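Trestley Garment Cell User Guide
Section 4: Setting up the wrist camera and finger for denim

Denim is a great fabric to start on! It's heavy, it stays where you put it, and it gives the camera plenty to look at. If you've finished Section 3 and the arm homes cleanly, you're ready to go, and most of what follows is the fun part.

Before you begin
You'll need the black finger set, the white mat, the 2 mm hex key from the Clusgate tool roll, and one pair of jeans you don't mind using for practice. Pick a pair with some fading on it. A plain dark pair will get you through steps 1 to 5, but you'll want some contrast for the later ones.

CAUTION: Press Hold on the pendant before reaching over the mat. The arm can move as soon as a job loads, even at setup speed.

4.1 Fit and level

1. Wipe the mat with a dry cloth. Lint builds up quickly with denim.
2. Slide the finger into the mount until it clicks, then snug both screws with the hex key. Snug is plenty.
3. Open Setup > Wrist > Camera. The fingertip should show at the bottom of the live view, near the center. If it's well off to one side, loosen the mount, turn it a little and check again.
4. Lay the jeans flat and smooth them outward from the middle with your hands. They don't have to be square to the mat (the Afolabi software handles an angled leg beautifully).
5. Leave a bit of white mat showing on at least two sides so the edge finder has something to work with.

Note: Thick seams and stitched hems stand higher than the rest of the leg. Do your first touches on a single smooth area well away from them.

4.2 Set the touch height

6. Release Hold and set speed to Setup.
7. Jog the fingertip over the lower edge of a faded area. The live view makes this easy, and after a couple of tries you'll be landing right where you want.

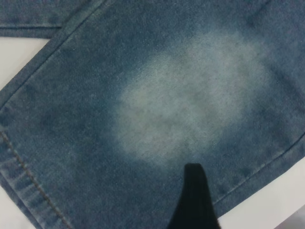 8. Lower the finger in the smallest jog steps until the Contact light turns green, then stop. If the cloth starts to bunch up ahead of the tip, you've gone too low. Raise the finger, smooth the leg and come down again.
9. Press Save Height. The pendant shows a raw reading, and anything from 91 to 238 is fine for denim.
10. Raise the finger, move to a dark part of the same leg and repeat step 8. Compare the two readings. If they differ by more than 27, check for a fold underneath.

Note: The reading is for denim only. Save a new height for every fabric, even one that feels the same in your hand.

4.3 Teach the fade

11. Choose Teach > Fade and tap the palest part of the patch on the screen.
12. Drag the outline outward until it sits in the soft area between pale and dark. Fades rarely have a crisp edge, so don't chase a perfect line.
13. Press Preview. The arm traces the outline above the cloth without touching it, and it's a real pleasure to watch the first time!
14. If the trace looks good, press Keep and name the file.

CAUTION: Don't run Preview with the Broseo clamp bar down. The finger will hit it.

If the outline jumps to a seam, go back to step 11 and tap closer to the middle of the patch. Loose fuzz can also throw it off, so run a lint roller over the leg and try again.

Guide revised March 1, 2018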